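フラルトフ、手持ち式グリッパーによる家事動作データの収集を拡大
生活の場に近い環境での実演を2340件収録、4月からは新しい作業も追加

2022年3月23日(水)

生活支援ロボットの学習技術を手がける株式会社フラルトフ(Flaltov)は、人の手による実演を集めるプロジェクト「クルクモント(Clukmont)」について、第1期の収録を終え、4月より第2期に入ることをお知らせいたします。日頃より温かく見守ってくださっている皆さまに、まずは心より御礼申し上げます。

第1期では、スリッパをそろえる、小物を卓上で移すといった、暮らしの中で何気なく繰り返されている動作を中心に、2340件の実演を収録いたしました。どれも人にとってはあまりに当たり前で、あらためて手順を問われると言葉に詰まってしまうようなものばかりです。だからこそ、実際にやって見せていただくのが一番の近道だと、私どもは考えております。

収録では、担当者が両手に1台ずつグリッパーを持ち、ご自身の手の代わりに使って作業を進めます。指先の開き具合と本体の動き、それに手元と頭部のカメラ映像を合わせて記録し、ひとつの実演として学習システムに渡します。ロボット本体を動かす必要がないため、オフィスの一室でも、机と少しの小物があればすぐに始められるのがありがたいところです。

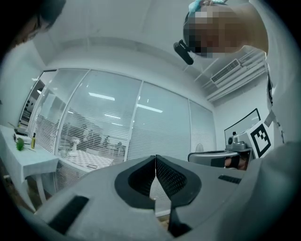 ■ 収録の進め方

担当者には、まず20分ほどの練習でグリッパーに慣れていただきます。最初は力の入れ具合に戸惑われる方が多いのですが、しばらくすると箸を持つような感覚になってくるそうで、休憩中もそのまま飲み物を取ろうとしてしまった、という微笑ましい報告も届いております。

練習のあとは、課題ごとに物の置き場所や向きを少しずつ変えながら、同じ動作を繰り返します。スリッパの課題であれば、左右が離れている場合、片方だけ向きが違う場合など、玄関先でよく見かける状態をひととおり用意いたします。つかみ損ねてやり直した回も消さずに残し、別の印を付けて保管しています。
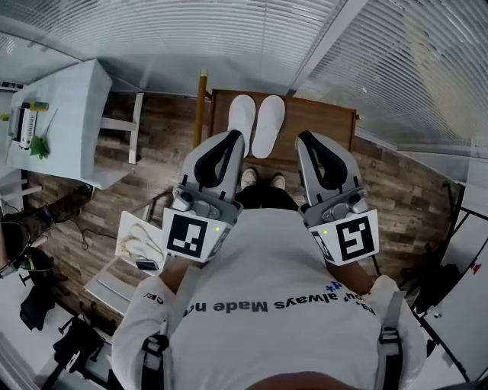 スリッパの課題の収録風景。両手のグリッパーを前に構えた担当者の視点から。

■ 担当者のコメント

プロジェクトの責任者を務めるノエリア・ソレル(Noelia Soler)は、次のように述べています。
「きれいにそろった動作ばかりを集めたくなる気持ちは、私にもよくわかります。けれども、人によって手の出し方も、ためらう場所も違いますので、その違いごと預からせていただくつもりで収録を続けてきました。長い時間お付き合いくださった担当者の皆さんには、感謝の言葉が見つかりません。」

また、データの確認を受け持つピラール・ドミンゲス(Pilar Domínguez)からは、「映像を見返していると、どなたの収録かが手つきだけでわかるようになりました。第2期で新しい方の手つきに出会えるのを楽しみにしています」との言葉が寄せられています。

■ 第2期について

第2期では、共同研究先のブルスカ(Burska)社とともに、タオルをたたむ、引き出しに物をしまうなど、新たに200種類の課題に取り組みます。収録拠点も2か所に増やし、これまでより幅広い年代の方にご参加いただけるよう、準備を進めております。収録したデータは、当社の学習システム「ロスタミ(Rostami)」の改良に用いるほか、一部を研究機関の皆さまにもお使いいただけるよう、提供の方法を検討してまいります。

■ 本件に関するお問い合わせ
株式会社フラルトフ クルクモント広報窓口
取材および収録の見学をご希望の方は、当社ウェブサイトのお問い合わせフォームよりお申し込みください。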